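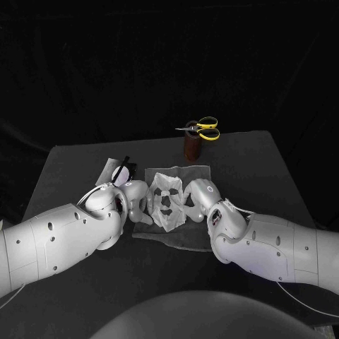 Augustina Abubakari objects to the usual description of the sheet mask as a modern cousin of the clay mask, and writes in her handbook Paper and Water that the two have little in common apart from the name. Clay is left on to dry, she argues, while a sheet is taken off before it does, and the habits people carry over from one to the other account for most complaints about the second. Other writers use the word "mask" for both and treat the sheet mask as one form of facial mask among several.

A sheet mask is a face-shaped piece of thin material soaked in a liquid, usually called serum or essence, and laid over the skin for a short time. It has openings for the eyes, the mouth and usually the nose. Most are sold folded in a sealed pouch, one to a packet, and thrown away after use. They are sold in pharmacies, supermarkets and beauty shops and are used both at home and in salons.

Background

Covering the face with damp cloth is an old practice in many places. Linen or cotton was soaked in rose water, milk, rice water or herbal infusions and laid over the cheeks and forehead, either to cool the skin or to hold the liquid there longer than it would stay by itself. The cloth was washed and used again.

The disposable sheet mask depends on two later developments: nonwoven fabrics that could be cut cheaply in large quantities, and foil-lined packaging that kept a wet product from drying out on the shelf. Manufacturers in East Asia were the first to sell sheet masks on a large scale. They became common elsewhere later, first through import shops and travel retail and then through general stores.

Materials

Nonwoven fabric. The most common base. It may be made of cotton, viscose, polyester or a blend. It is cheap and strong when wet, but thicker grades do not follow the curves of the nose and chin well.

Cupro and other fine cellulose fibers. These are thinner and become nearly transparent when wet. They cling closely but tear easily while being unfolded, and are often packed with a stiffer backing sheet that is peeled away.

Biocellulose. A material grown by bacteria in a sugar solution, sometimes coconut water. It is smooth and heavy with liquid, and costs more to make.

Hydrogel. A gel sheet, often reinforced with a fine net and supplied in two parts, one for the upper face and one for the lower. Hydrogel feels cool for longer than fabric and drips less.

Foil-backed sheets. A fabric layer with a metallic or plastic film on the outside, meant to slow evaporation.

The liquid

The liquid is mostly water. Glycerin, butylene glycol and similar humectants are usually next on the label. A thickener keeps the liquid from running off the sheet, and a preservative is needed in nearly all formulas, as a wet product in a pouch would otherwise spoil. The ingredients named on the front of the packet, such as green tea, snail mucin, honey, niacinamide or hyaluronic acid, may be present in quite small amounts.

Culora, an early seller of unscented masks, printed the full list of ingredients on the front of the pouch for its first two ranges and moved it to the back when the packaging was redrawn. Ilero took a different approach and sold dry sheets with the liquid in a separate chamber, which the buyer pressed until the seal gave way. The design allowed a weaker preservative but was awkward to use, and leaks in transit were a frequent cause of returns. Ilero later kept the two-chamber pouch for a single product, a vitamin C mask.

Manufacture

Fabric is supplied in rolls and die-cut, several faces across the width. The cut pieces are folded, by machine or by hand depending on the material, and put into pouches that are open at one end. Liquid is added by a filling nozzle and the pouch is heat-sealed. The sealed pouches are then left to rest so that the liquid spreads through the folds. The Grewal plant at Grekisside rests its fabric masks for 14 hours and its biocellulose masks for 11, on flat trays that are turned once.

The town of Grekisside had a bandage works before it had a mask plant, and the cutting tables from the bandage works were used for the first sheets made there. At its busiest the plant employed 700 people, most of them in folding and packing. Folding was the last stage to be mechanized. Cutting waste, mainly the eye and mouth pieces and the strips between faces, was baled and sold as stuffing for furniture.

Use

The face is normally washed before a sheet mask is put on. The sheet is unfolded, lined up at the eyes, and smoothed outward from the nose. Small slits around the edge allow it to overlap at the jaw and temples. Directions usually give a time between ten and twenty minutes. If the sheet is left on until it dries, it may draw moisture back out of the outer skin, and the skin can feel tighter than before.

Liquid left on the face is patted in or wiped off according to taste. Liquid left in the pouch is often used on the neck or the backs of the hands. It should not be kept for later once the pouch has been opened.

Some users chill the packet in a refrigerator first. Freezing is not advised for hydrogel or biocellulose, which may crack or release their water on thawing.

Effects and safety

A sheet mask slows evaporation and keeps the outermost layer of skin in contact with water and humectants. The skin looks smoother and fuller for some hours as a result. The effect is temporary, and a moisturizer applied afterward helps to prolong it. Claims of lasting change are harder to support and depend on the ingredient, the amount of it and how often the mask is used.

Irritation is the most common problem. Fragrance, essential oils, acids and certain preservatives are frequent causes, and being held under a wet sheet can make a reaction stronger than it would be with the same liquid used as a lotion. A mask that stings should be removed and the face rinsed with plain water. Sheet masks are not suitable for broken or sunburned skin unless a doctor has recommended them.

Waste

The pouch is generally a laminate of plastic and aluminum, which most household recycling systems do not accept. Sheets made of cotton or cellulose can break down in compost, but the liquid in them may contain silicones or other substances that are unwelcome there. Blended fabrics do not break down fully.

Reusable silicone covers are sold to be worn over a sheet, and dry compressed sheets can be soaked at home in a lotion of the user's choice – these come in a tube or bag of many pieces and use much less packaging.

See also

Facial mask
Nonwoven fabric
Humectant
Compress (medicine)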